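The Fruit That Never Goes Bad

I bought my first fake peach in a gift shop in Clandirley, and I've been a little bit ridiculous about pretend produce ever since.

August 30, 2025

My mother kept wax pears in a bowl on the sideboard, and I bit one when I was five. You'd think that would have put me off for life! Instead I have a closet shelf full of grapes, lemons and little pumpkins, and every July I haul the whole lot out, sort it, bag it up again and decide what gets to live in the basket this year. It takes me a whole afternoon, and I love every minute of it.

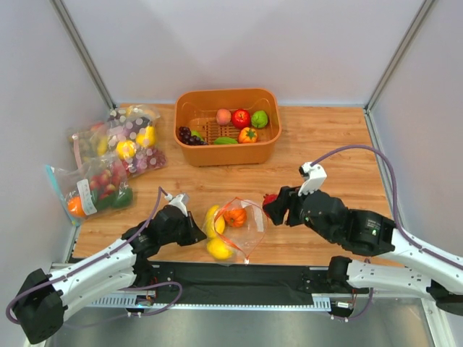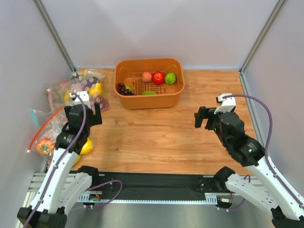
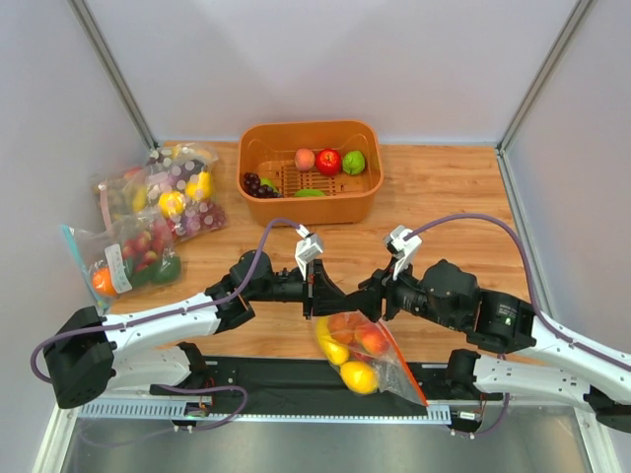
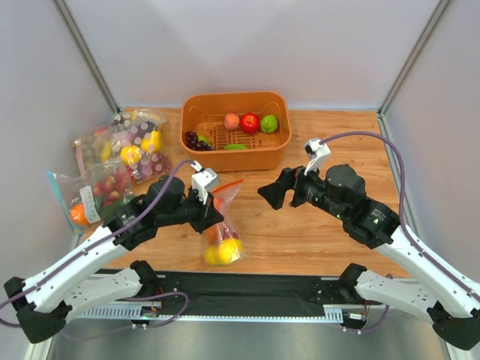
An orange basket with peach, apple and grapes in every shot, and clear bags of fruit along the left side of the table.

I'm a basket person, for the record. Bowls are lovely, but everything rolls to the middle and your nice apple ends up under a lemon. A plastic basket with a flat slotted floor lets each piece stay where you set it, and you can carry the thing to the sink and rinse it under the tap (yes, fake fruit needs washing, the dust gets into the grapes like you wouldn't believe). Orange was a gamble. I'd have said white or a soft green a year ago, but put a dark purple bunch of grapes in the corner of an orange basket and tell me it doesn't look terrific.

I like the round things lined up along the back, peach, then red apple, then something green. Grapes go up front where they can slump a little.

Now, bags. I have opinions about bags. For years I kept everything in one cardboard box, and the stems got bent and the red rubbed off on the yellow - there's a lemon I still can't look at. Clear zip bags fixed that. I can see what I've got without opening anything, and a bag with a colored strip along the top is so much easier to find the opening on when you're rummaging. The polka-dot kind is my favorite, even if the dots make it harder to tell what's in there. It's cheerful, and a closet could use some cheer.

How you sort is up to you. A woman at the Mumham flea market told me she goes strictly by color, which sounds gorgeous and would drive me up the wall. I go by size and a sort of gut feeling. Berries with the other small stuff, lemons wherever there's room. Bananas are a pain, they poke out of everything, so they go in last.

If you're starting from scratch, please don't buy one of those giant mixed sets right away. I did, a 113-piece one from a catalog called Surnport, and half of it was lettuce. Pick up a few good pieces first. I paid $22 for a bunch of grapes at Salazar, the housewares place near the train station, and I winced at the register, but it has real weight to it and it hangs over the edge of a dish the way grapes should. Peaches are worth spending on too. Cheap ones look like tennis balls.

Lemons you can get for 50 cents at any yard sale. Check the ends for glue.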